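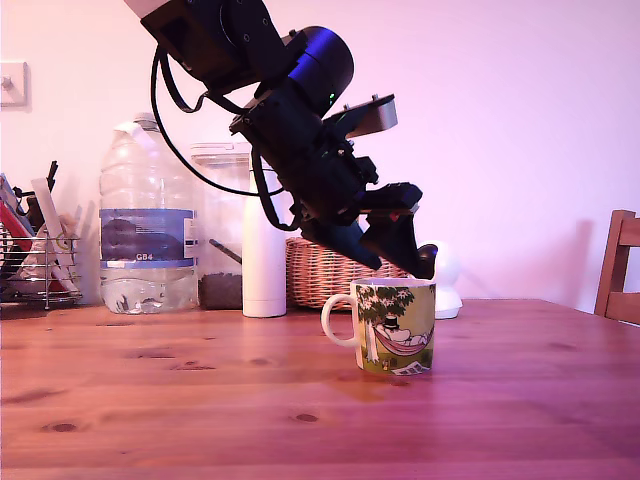 ## Section 3 - Before you order: planning and budget

Read this before you sign anything. Covers one arm, one gripper, one table. If you're putting in more than one station go through it once per station - don't multiply.

Last changed 8th May. Send corrections to Leandro Riquelme, he keeps the master copy.

### 3.1 Decide the job first

1. Write down what the arm will pick up. Real items. "Kitchen stuff" is not a list.
2. Weigh the heaviest one. Full, if it will ever be full.
3. Measure the widest one across the part the fingers will close on. A mug with a handle gets measured twice, body only and body plus handle.
4. Mark anything breakable. Ceramic, glass, thin plastic.
5. Stop at 40 items. Longer list = second phase, second budget.

**Note:** Payload on the quote is normally for the bare arm. Subtract gripper, brackets, adapter plate, cables. What's left is your payload. People skip this and then order twice.

### 3.2 Pick the table

Ordinary wooden table is fine for a light arm if it doesn't rock. Check before you pay for a stand.

1. Push the table at each corner. If it moves, fix it or get another one.
2. Work out where the base goes. Keep it clear of the items.
3. Mark the reach with tape. Everything on the list has to fit inside the tape, with room for the fingers to come down from above.
4. Leave a strip at the back for things that live there - bottles, baskets, racks. Include them in your clearence check, the arm doesn't know they're just storage.
5. Check where chairs end up. Pull them all the way out and look again.

**Caution:** Cable loops need space too. A loop that hangs free at one pose can catch on a bottle neck at the next. Allow for the loop at full swing, not parked.

### 3.3 Get the quotes

Three quotes, same list to each. We used Inlow, Urkus and Wendt. Use whoever you like but ask all of them for the same lines:

| Line | Ask for |
|---|---|
| Arm | Price with controller, not without |
| Gripper | Opening width, finger type, spare fingers |
| Adapter plate | Included or extra |
| Cables | Length, spare set, clips |
| E-stop | Included, and how long the lead is |
| Shipping | To your door, insured |
| Training | Hours on site, who travels |
| Support | Year one and year two seperately |

1. Send the list from 3.1 with the request.
2. Ask for delivery in weeks, in writing.
3. Ask what happens if the gripper doesn't suit. Swap, refund, nothing?
4. File replies under the project number. Ours is 3129, yours will be on the approval form.

**Note:** A quote with no line for the adapter plate usually means you're buying the adapter plate.

### 3.4 Build the budget

1. Start with the lowest quote that covers every line. Missing lines don't count as cheap.
2. Add spares. Fingertips wear first. Then cables.
3. Add 2000 for small stuff: clips, tape, power strips, a better lamp, test items you will break.
4. Add staff time. Raphaël Maillard's rule is 9 working days from unboxing to first useful pick. Use that untill you have your own number.
5. Add year two support even if nobody asks for it.
6. Get it in by February if you want it in the next round.

**Caution:** Do not take the spares out to get under a limit. Drop an item off the pick list first, or go to a smaller arm.

### 3.5 Fingers - don't leave this for later

Most of our overspend was here. Stock fingers are OK for boxes. Mugs, not so much - rim and handle both get in the way depending which side you come from.

1. Choose rim grip or body grip for each item on the list.
2. Body grip: check opening width against your measurement, plus clearance both sides.
3. Rim grip: check one finger fits inside the item and the tip is soft enough for the glaze.
4. Ask for sample tips before ordering a full set. Zulent sent us samples, others wanted an order first.
5. Buy a few of the same mug. Testing goes faster if breaking one isn't a problem.

**Note:** Glossy items and colored room light can upset a camera. If you're budgeting for one, budget for plain white light over the table as well.

### 3.6 Sign-off

- [ ] Item list attached, weights filled in
- [ ] Table checked, tape photo attached
- [ ] Three quotes, same lines
- [ ] Spares in
- [ ] Year two support in
- [ ] Finger choice made for every item
- [ ] Leandro has seen it

Then order. Unboxing is Section 4 - clear the table first.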